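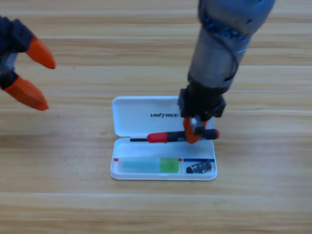
Two-arm case packing: house rules and how to run a set

Written for the Ponberg bench, works for the Livach bench too. Read the whole thing once before you touch the enable. Last changed in May, after Mattes Fröhlich and I went over the Lunura checklist again and threw half of it out.

Before you start

Clear table. Case and contents, nothing else. No coffee, no hex keys, no phone.

Check the fingertips on both grippers. Torn or loose, swap them. Don't tape them.

Find the stop button with your hand, not your eyes. If you can't reach it sitting down, move the chair.

Second person in the room for anything with both arms live. Texting from the kitchen doesnt count.

Running a set

1. Home both arms. Wait till they're both still. Then enable.

2. Lid all the way open before any gripper goes near the tray. A half open lid gets clipped and then the case slides.

3. Long items by the middle, or near enough. Grab one at the tip and it swings when you turn the wrist.

4. One item per arm. Never two arms on the same item unless the sheet says handover.

5. Both arms can be loaded at the same time, that's fine, but only one goes in over the tray. Other one waits out to its own side. Say "left in" or "right in" out loud if two people are driving. 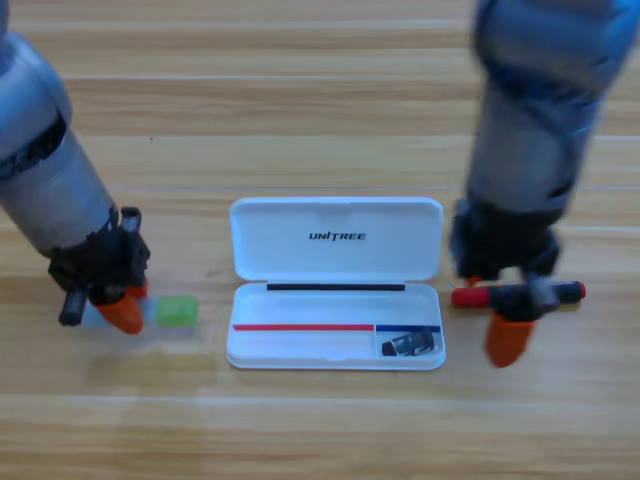 Both arms loaded, one each side of the open case.

6. Slow down for the last bit. Jong-dae Ko's rule is half speed once you're over the white plastic and I've never had a reason to argue with it. Lower, let it touch, open, go straight up. No sideways exit, you'll drag the thing back out with you.

7. Small stuff stays in the small compartment. If it isn't part of the task leave it alone, even if it's sitting crooked. Straightening things off-script ruins the comparison with earlier runs.

8. Dropped something? Stop both arms. Disable. Then reach in. Not "just quickly" with the other arm holding position. A holding arm is a live arm.

9. End of run, everything in the tray, grippers up off the work and open. Check the compartments against the sheet before you call it good. 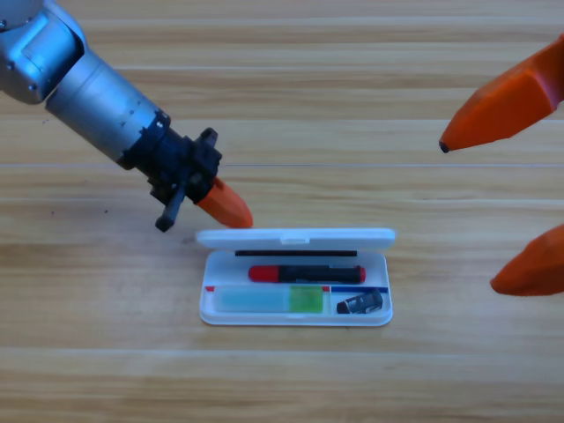 Logging

Write the run number down right away. We've got runs 2667 and 3963 with no operator name and Aliki Dimitriou is still asking me about them.

What goes in:
Run number, operator, second person
Which arm moved which item
Any stop, and why, even a dumb one
Pass, fail or abandoned. "Mostly ok" is a fail.

Abandoned runs get kept. Don't delete them, dont rename them.

Limits

Around 6 runs and then swap drivers. People get sloppy and don't notice. Thanasis Tsolakis wanted more, we tried it, the notes from that afternoon are unreadable.

No new grip positions mid set. Finish, write it down, try it next set.

Anyone can call a stop. You don't have to explain first.

Shutting down

Park, disable, power off at the Chatzigeorgiou box, in that order. Wipe the fingertips, dry cloth only. Sheet goes in the folder by the door. If a joint was making noise tell Makis Dimitriou before you leave, not tommorow.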